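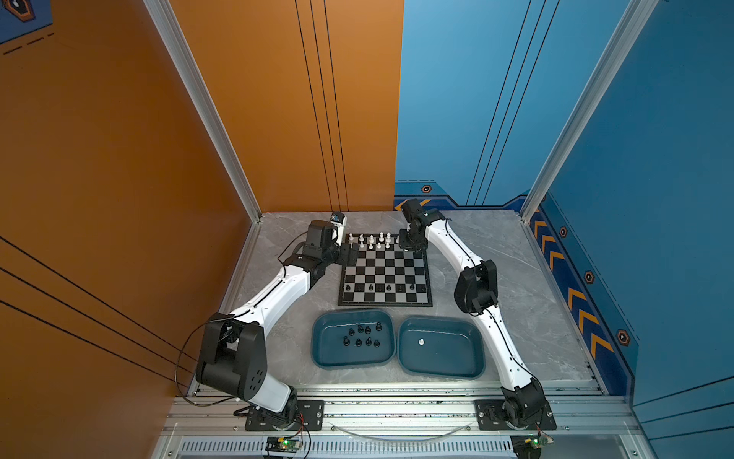
Let the Slow Ones Set the Table

I drove 62 miles to the Dredeo open day in July, mostly because my neighbor Merike Liepiņa had a spare ticket and I have never been good at turning down a free afternoon. I'm so glad I went! The crowd was over at the Tapia stand, where something fast was sorting parcels, but I stayed by the chessboard for around 30 minutes – two white arms, two little trays, black pieces in one and white in the other – and I would happily have stayed longer.

My feeling, for what it's worth, is that open days should show more of this kind of work. Anyone who has raised children or run a kitchen knows that tidying and setting out is most of the day, and it takes a careful hand. I can judge a chess piece held in a gripper, because I have held one myself.

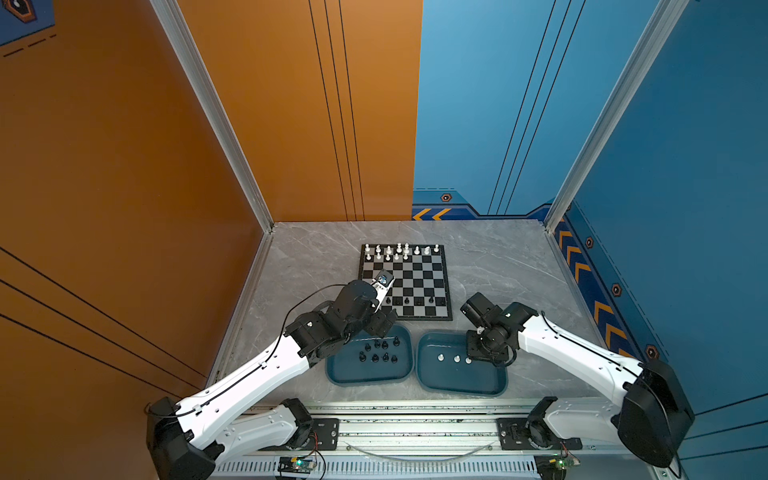

A man beside me grumbled that they weren't even playing a game, and I told him (a bit sharply, I'm afraid) that I'd take a machine that can put things away over one that beats me at chess. My old phone can do that. Merike sided with him, and we argued about it all the way home to Stotitz.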